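**Gripper build, day 4** 🧵 29/11/2019

1/ The hand-held grippers are finally good enough to play with! Two of them, one per hand, black fingers with soft dark pads on the inside. I've been setting the table with them like a very slow waiter.

2/ Test kit is whatever was in the kitchen: a beige tray, a bowl, black chopsticks. Chopsticks are the mean part. So thin, and they love to roll.

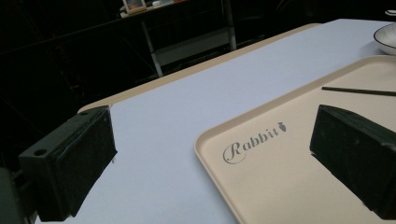
3/ Pad thickness matters way more than I expected. I went from 4 mm to 6 mm foam and the fingers stopped clicking on the tabletop every time I reached for something flat.

4/ Big thanks to Mohit Rajput for the finger redesign. He sent me the files at lunch and I had them printing before I'd finished my sandwich (sorry, keyboard).

5/ Next headache is cables. Mine go past the wrist, and after 30 minutes you really feel the tug. Thinking of running them up the sleeve, or maybe a clip at the elbow?

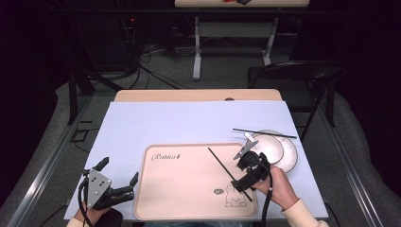 6/ Also want a lighter mount plate. Irfan Mengal says drill more holes in it, I say start over in thinner stock. We'll probably try both, because drilling holes is fun.

7/ Parts list and finger files go up once I've fixed the names. Right now one of them is called "final_53" and I can't do that to you all.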